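Product Review: Prornska Low-Tack Marking Tape and Lelik Tape Dispenser

Prepared by the Furnishings and Supplies Office, Sirnusthorpe Adult Learning Center
Reviewer: Jyoti Tyagi
Issued 10/09/2023

Purpose of this review

The Center replaces its general supplies once a year and tests any product that is being considered for use in more than one department. Marking tape falls into that group. It is used by the sewing room to set out cutting areas, by the print studio to divide shared tables, by the front office to mark lines during enrollment, and by the exercise program to set out stations on the hall floor. In previous years each department bought its own tape, with mixed results and a fair amount of sticky residue left for others to remove.

In April the office obtained the Prornska low-tack marking tape in blue, together with the Lelik weighted dispenser sold alongside it. Both were in regular use through the end of the summer term. The findings below are based on written comments from four departments and on our own checks.

What is supplied

The tape comes in single rolls, each wrapped in thin film with a paper band. The core is stiff cardboard and fits the Lelik dispenser without an adapter. A printed sheet with the first order gives storage advice, which comes down to keeping the rolls flat, out of direct sun and away from radiators. Staff in the print studio stood theirs on edge for the whole term and reported a slight flat spot on one roll, which did not affect its use.

The dispenser is heavy for its size and has a rubber foot. It arrived assembled. The cutting blade is covered by a hinged guard that must be lifted with the thumb, and left-handed staff found this awkward at first.

Laying and lifting

The tape tears by hand with a clean edge if pulled sharply across its width. It can be repositioned for several minutes after laying, and this was the feature most often praised. Rocío Contreras, who teaches the evening dressmaking course, wrote that she had laid a full set of cutting lines, found them out of square, and moved all of them without wasting a strip. 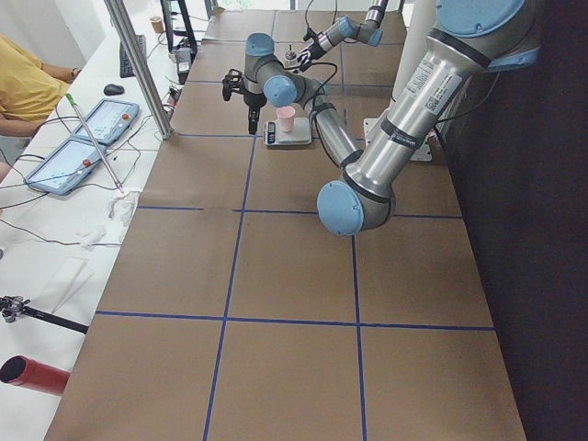

Paper coverings deserve a separate note. Many departments protect their tables with kraft paper, and a tape that suits a bare surface may tear paper when it is lifted. On our standard paper the Prornska tape came away cleanly on the first day and with light fuzzing after 14 days. Left down for longer than that, it took a thin layer of the paper with it. Where the paper is to be thrown away in any case, the point is of little importance. Departments that keep the same covering for a full term should plan to leave the tape in place until the paper is changed.

On varnished wood the tape held well and left nothing behind. On the painted floor of the hall it held through ordinary foot traffic, although the ends of the strips began to lift where chairs were dragged over them. Pressing the ends down with the back of a spoon, as the exercise program now does, delayed this by several days. The tape should not be used on fresh paint or on wallpaper. We tested a short length on an old notice board in the corridor and lost a patch of the finish.

Straight lines and crossings

Long strips stay straight provided that two people lay them, one holding the roll and one pressing down. A single person can manage a shorter run by fixing one end, pulling the tape tight above the surface and lowering it in one movement. The tape has a small amount of stretch, and strips that are pulled too hard will creep back at the ends overnight.
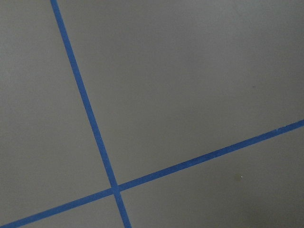
For permanent layouts the office recommends cutting the ends square with a knife and ruler before laying them. Torn ends are acceptable for enrollment lines and other short-term work. Satish Goel of the print studio also asked that departments agree on one color for table divisions and another for walking routes. The request is sensible, but the supplier currently offers only blue and white at the price quoted to us, and white does not show well on pale tables.

The dispenser

The Lelik dispenser was less well received. On a desk it does what is asked of it: the weight keeps it still, and the blade leaves a neat edge. Most marking work, however, is done away from a desk, and the dispenser is too heavy to carry comfortably along a corridor or around a hall. By the middle of the term, two of the four departments had stopped using it. The guard on the enrollment desk unit also became loose and had to be tightened with a small screwdriver. The supplier sent a new screw promptly and without charge.

Comparison with the previous product

The Vishwakarma general-purpose tape, which most departments were using before the trial, is stronger and costs less per roll. It remains the better choice for sealing cartons and for repairs to display boards. As a marking tape it is poor. It cannot be moved once laid, and the residue on the sewing room tables took Ritu Rathore and her assistant the best part of a morning to remove before the term began.

Cost and ordering

Rolls may be ordered singly or by the case. The case price applies only to orders placed through the central account, so departments are asked not to order on their own. The Center has set aside $1,000 for marking supplies in the coming year, to be shared among all departments - this includes tape, floor chalk and replacement blades.

Recommendation

The Prornska low-tack tape is approved for general use on varnished wood, painted floors and paper-covered tables, subject to the limits given above. It is not approved for walls or notice boards.

The Lelik dispenser is approved for desk use only. Departments that already hold one may keep it. Unwanted units should be returned to the supplies room with the blade guard closed and the roll removed.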